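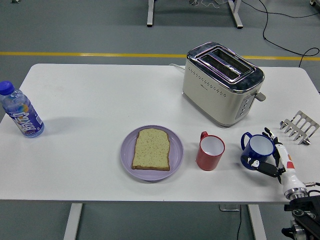
What does a learning system need from the people who teach it?

Examples, mostly, and more of them than the people had planned to give. Each one has to show the job done from start to finish, in a form the system can replay to itself: what was in view, where the arm was, what the fingers were doing, and when. A written rule helps very little. A good example done slightly differently the next time helps a great deal.

Chapter 2
Gathering Examples

Before you start

You should have read Chapter 1 and be comfortable with the words episode, policy and operator. If you skipped Chapter 1, an episode is one complete attempt at a task, a policy is what the machine ends up with after studying the episodes, and an operator is the person whose shoulders hurt.

2.1 The part that looks easy

Students arrive at this subject wanting to train something. They have read about the training. They have opinions about it. Then they learn that the first weeks of any project are spent moving crockery, and a certain light goes out of their eyes.

This chapter is about the crockery. We will follow one small project, run in the teaching lab at Grerthorpe, in which an arm named Kingi was to learn to pick up a mug and deal with it sensibly around a plate, a second mug and a toaster. The task was known on the roster as Breakfast. Breakfast was chosen by Corey Lockyer, who ran the lab and wanted something that fitted on one table. He got his wish, in the sense that it fitted on one table.

The first plan for Breakfast was half a page long. It called for ten episodes before lunch, a quick look at the results, and a larger batch in the afternoon. By lunch the group had two. The other attempts had been thrown out, and the reasons for throwing them out make up most of what follows.

2.2 What counts as an example

An episode is worth keeping if a stranger could watch it and say what was being attempted. That sounds like a low bar. Try it with your own recordings.

The early Breakfast attempts failed on all sorts of grounds. In one, the operator reached for the blue mug, changed her mind, reached for the red one, and changed her mind back. As a record of human indecision it was excellent. As a lesson in picking up a mug it taught that one should first visit all the mugs. In another, the grasp was fine but the recording had started late, so the arm appeared out of nowhere already holding something. A policy trained on enough of those would be very good at the second half of the job.

Then there are the pauses. People stop to think, to scratch an ear, to answer somebody at the door. The recorder doesn't stop with them. It faithfully writes down a long stretch of an arm doing nothing at all, and the learning system, which has no idea that anyone was at the door, concludes that doing nothing is an important stage in the process. Corey's policy hovered over its first mug for so long that visitors took it for good manners.

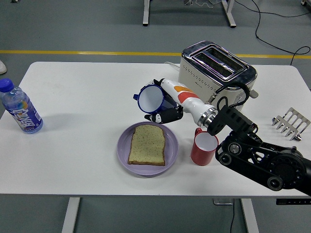

So the lab wrote itself a rule, which we recommend: decide before you press record, and keep moving until you are done. If you fumble, you may recover, so long as the recovery is one you would be happy to see again. Recoveries are valuable. A system that has only ever seen perfect grasps has no notion of what to do after a bad one, and it will have bad ones. What you must not keep is the fumble followed by a sigh and a long rest.

2.3 Variety, and how people avoid it

Ask someone to set a table differently each time and they will set it the same way with great confidence. We are creatures of habit, and by mid-morning every plate is back where our hands like it.

This matters because the machine can't tell which parts of the scene are the point. If the plate has always been in the middle, then as far as the policy is concerned the middle is what a plate is. Shift it a hand's width and the whole performance may fall apart, as the group discovered in January in front of guests from Ganard, who had been promised a demonstration and were very kind about it.

The cure is dull. Write the layouts down in advance and work through the list. Move the plate. Swap the mugs. Turn the handles to face different ways, including the ways that make the operator swear. Leave some objects on the table that play no part in the task, so that the system gets practice at ignoring things. Change the operator, too. Each person has a style of reaching, and a policy fed on one style picks up all of its quirks. The lab at Gronville once sent us a batch in which every approach came in with a little flourish at the end. It was charming for an afternoon.

You can also have too much variety too soon. If no two episodes have anything in common, a small batch gives the system nothing to hold on to. Start narrow, get something that works a little, and widen from there.

2.4 Keeping notes

Label each episode as soon as it ends. You will believe you can do it later from memory. You can't, and neither could Corey, whose notebook for the second week contains the entry "good one, after the funny one."

For Breakfast, the group settled on a short line for every episode:

Episode number
Operator's initials
Layout number, from the list
Which mug was to be picked up
Kept or dropped, and why
Anything odd

The last line earns its place. Odd things go in the notes even when the episode looks fine: a bulb replaced, a cable moved, the camera bumped and put back more or less where it was. "More or less" is a phrase that has eaten whole weeks of work in this field. When a policy trained on Monday's sort of view meets a slightly different one, the notes are the only way you'll find out when the view changed.

Dropped episodes should be set aside and labelled, never deleted. At the end of the Breakfast project there were 61 kept episodes, along with a folder of rejects that proved more useful for teaching than anything in the main set. Several of them turn up in the exercises for this chapter.

2.5 The operator is part of the equipment

Driving an arm from a distance is tiring in a way that is hard to explain to people who haven't done it. Your hand closes and feels no mug. You judge the grip by eye, a moment late, and squeeze harder than you need to. After a while the reaches get shorter and sloppier, and the operator is usually the last to notice.

Look at quality over the course of a session and you will often see it rise as the person warms up, hold for a bit, and then slide. Stop before the slide. The recordings made during it will cost you more time in sorting than they saved in gathering, and someone will have to watch them all. Take turns, have a proper break, and let the person who isn't driving do the notes and reset the table.

Resetting, by the way, is the real job. Most of the clock goes into putting things back. When you plan a session, time a few resets first and build the schedule on those. Corey's original half page had allowed no time for resetting whatsoever, on the grounds that it wasn't part of the task.

2.6 What comes next

Section 2.7 covers the recording format and how to check that the camera and the arm agree about what time it is. They seldom do at first. Have two of your own episodes ready before you begin it, one you would keep and one you would drop, with a line of notes for each.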